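# « Le carton compensé, je n'y crois pas »

*Octobre 2022*

Elle a passé dix ans aux achats d'emballage de Grendia, qui vend des produits d'entretien par correspondance, avant de s'installer à son compte. Elle accepte de parler à condition que son nom ne paraisse pas. On lui demande d'abord ce qu'elle pense des colis « à impact neutre » que promettent désormais tant de marchands. Elle soupire.

« Neutre par rapport à quoi ? J'ai posé la question à trois fournisseurs. Le premier m'a envoyé une brochure, le deuxième la même brochure avec un autre logo. Le troisième n'a pas répondu. »

Son scepticisme vise surtout les certificats. Chez Cavcombe, le cabinet qui auditait son ancien employeur, le dossier annuel faisait 484 pages. Elle affirme l'avoir lu en entier, annexes comprises, et n'y avoir trouvé aucune mesure du vide transporté. « On pesait le carton au gramme près. L'air qu'on mettait dedans, personne ne voulait le voir. Or un camion rempli d'air, ça consomme du gazole. »

Je lui objecte que les formats sur mesure se répandent. Elle concède le point, à moitié. Le programme Cunov, auquel elle a participé, devait ramener le catalogue à huit tailles de boîtes. Sur le papier, le gain de volume pouvait aller jusqu'à 10 %.
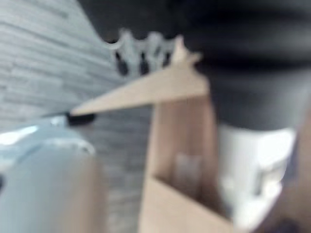

« Et puis décembre est arrivé, poursuit-elle. En décembre, on prend la boîte qui reste sur la palette. Les préparateurs ont une cadence à tenir, ils ne vont pas traverser l'entrepôt pour gagner trois centimètres. Je ne leur reproche rien, j'aurais fait pareil. » Le bilan publié au printemps suivant portait sur les mois de février à juin. Elle y voit un choix, je n'ai pas pu le vérifier.

Le réemploi, alors ? Elle se méfie aussi. L'essai mené avec Engelbrecht, un loueur de caisses consignées, reposait sur l'hypothèse que chaque caisse reviendrait cinq fois. « Qui a décidé que c'était cinq ? Un tableur. Les gens gardent les caisses, elles sont très bien pour ranger des chaussures. J'en ai deux chez moi – rendez-les-moi payantes et on en reparle. »

Elle ne plaide pas pour autant le statu quo. À l'entendre, il faudrait commencer par livrer moins souvent et grouper les commandes, quitte à faire attendre le client. Aucun service commercial n'a jamais voulu l'écrire sur sa page d'accueil. Elle l'avait proposé en réunion, on lui a répondu que l'idée était « intéressante ».

Commande-t-elle elle-même en ligne ? « Oui, bien sûr. Des filtres à café, la semaine dernière. La boîte aurait pu contenir la cafetière. »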